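Wrist cams in sim – checking what the policy sees

Quick notes from Thursday, mostly for Asuka. Load the kitchen first, then dump one still per camera before you train anyting.

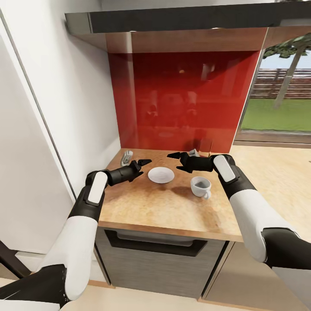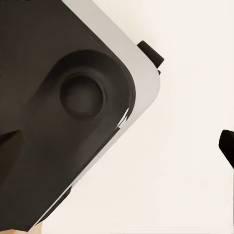 Masking the wrist view is the bit that got us from 63 to 80 percent on held-out kitchens. Render the arm on its own, save the mask, grey out those pixels. Redo it per wrist. With the dark housing filling most of the left of the close-up, theres not much left to learn from anyway. Then retrain, same seed – 42.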